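Project Report: Visit to the Fureck Open Day
Module: Automation in the Home and Workplace
Group: Llinos Cadwaladr, Siwan Bowen, Wing-yan Chiu

1. Background to the visit

Our project looks at how robots are taught to do small jobs with their hands. Most of our reading up to Christmas was on factory robots, which repeat a fixed path, and our supervisor suggested we see something less fixed before writing the second half. Fureck holds an open day each year for colleges and local firms. We booked through the college and went on a Wednesday, arriving at 10 in the morning and leaving at four.

There were 14 visitors in our party, mostly from the two colleges, and we were shown round by Valentina Benítez. The day was split into a talk, a demonstration of how tasks are recorded, a demonstration of the arm, and time for questions. We took notes in turn so that one of us was always free to watch.

2. The talk

The talk was given by Gisela Lammers and lasted longer than planned. The main point for our project was that the company's system, called Flundari, is not given a list of movements. It is given many recordings of people doing a job, seen from the person's own head height, and it learns from those what hands usually do next. The people recording are asked to work at a normal speed and not to act the job out for the camera.

She said the hardest part is choosing jobs that are useful and also varied enough. Folding the same towel again and again does not help much. Folding different towels on different surfaces helps more, and so does a poor surface now and then. Recordings are made in ordinary homes as well as on site, with whatever table or worktop the person has.

We had expected more about the robot itself and less about people. In our first draft we had given the human side one paragraph. It now has its own chapter.

3. The recording demonstration

The job chosen for this part was handling a pump bottle and wall-mount soap dispensers. It sounds simple, but it has several steps that are awkward for a machine. A pump head comes with a long tube which bends and catches on things. A full bottle is heavy and slides when it is pushed. Clear plastic is hard for a camera to judge, as is clear liquid inside it, so the system may not know where the side of the container is until the fingers are touching it.

Most people deal with this by using both hands, one to grip and one to steady. We were asked to look at the contact between hand and bottle and to write down which fingers were doing something. All three of us wrote down different answers, and Wing-yan's were the most detailed.

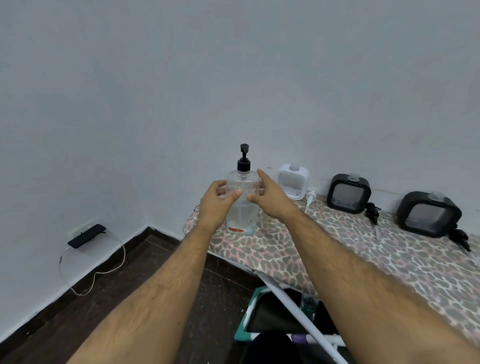 Siwan Bowen asked whether the pattern on the board cover would confuse the system, and said she would have cleared everything away and put the bottle on a plain white table. Valentina's answer was that plain white tables were used in the early recordings and the results were poor outside the lab. A spotted cover gives the system a harder time finding edges, and clear plastic lets some of that pattern through, so recordings of this kind are kept. Siwan was not fully convinced and thought there should be a plain set and a busy set, marked separately, so that the two could be compared. We have put this forward as a question in section 6.

The loose pump heads were discussed as well. When a tube is lying on the work surface, the person has to decide whether to lift it out of the way or work round it. A person does this without thinking, and two people may do it differently. According to the talk, both ways are kept, provided the job gets done.

Each recording is checked afterwards and given a short written label saying what is being done. Labels are kept plain, for example "hold bottle with both hands". We tried writing labels for one session ourselves. Our first attempts were too long, and we disagreed about where one step ended and the next began. Is touching the bottle part of gripping it, or a separate step? Fureck has a written rule for this, but we were not given a copy.

4. The arm demonstration

After lunch we moved to the other building, where a two-armed machine was set up behind a low barrier. It was asked to pick up a pump bottle, move it to a marked spot and let go. We saw it do this job repeatedly over the afternoon. The figure given to us by the staff was a success rate of almost 83 per cent over the week before, counted as the bottle standing upright on the mark.

The failures we saw were of two kinds. In the first, one gripper closed slightly before the other and turned the bottle. In the second, the arm stopped above the bottle and waited, and had to be reset by hand. Llinos timed the resets, which took 4 minutes on the longest occasion.

It was much slower than a person. We were told that speed is not being worked on yet.

5. What we would do differently

We should have sent our questions in beforehand. Some of them, especially on how people are asked for permission to record in their homes, needed someone from another team who was not in that day. We also forgot to ask for the task list.

6. Questions still open

Does a patterned surface slow down learning, and by how much?
Who decides that a label is wrong?
Would the same recordings work for a gripper with two fingers and a hand with five?

Wing-yan has emailed these to Valentina Benítez. Any replies will go in the appendix with our notes from the day.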